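Windows of the Cikeck workshop – gallery
Page last changed 7 Jul 2004 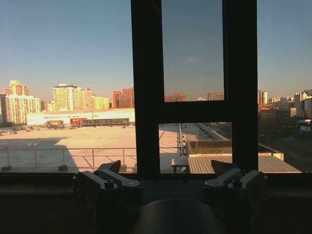

1. The dark window, upper and lower pane, with the paved yard and the towers behind.

Welcome to my small gallery of the windows in our building. I work here since April, and in this time I became fond of the windows, more than of the rooms. They are old-fashioned, heavy to clean, and every one gives a different piece of the same view. I write a few words for each thing one can see from number 1, so that people who only know the ground floor can also enjoy it.

The window itself
The posts and the crossbar look nearly black against the light. My colleagues from Kondier wanted to paint them white, and I am glad that this plan was forgotten. A dark frame is restful for the eyes. The upper glass makes the sky a little duller and deeper in its blue – I like it, others say it only needs a good wash.

The sill
It goes along the whole width and is in deep shadow. In winter I keep my tea on it. Please do not put plants there, the draft is too strong for them. We lost 3 geraniums.

The yard
Large, flat and pale, and with low sun it has a very nice beige color. A long shadow lies across the left part. The older people call the yard Sadeghi, after the firm that paved it, and new people always think it is a street name.

The railing
Metal, with thin posts and diagonal braces. I find it the most elegant thing in the whole view, but I did not meet yet a person who agrees with me.

The white building
Long and low, with a flat roof. The red sign with white letters on the front is too far for reading. A small vehicle is parked before it. In the evening the wall takes the light so strongly that I must pull down the blind.

The towers
Apartment houses, standing in the haze. From the Adis bus stop they look much nearer, I do not know why.

The windows of the stairs will come to this page when I have time to write about them. If you know the year when the building got its windows, please write to me at room 44. The house papers say only "windows, complete" and a price of 1085, without the currency.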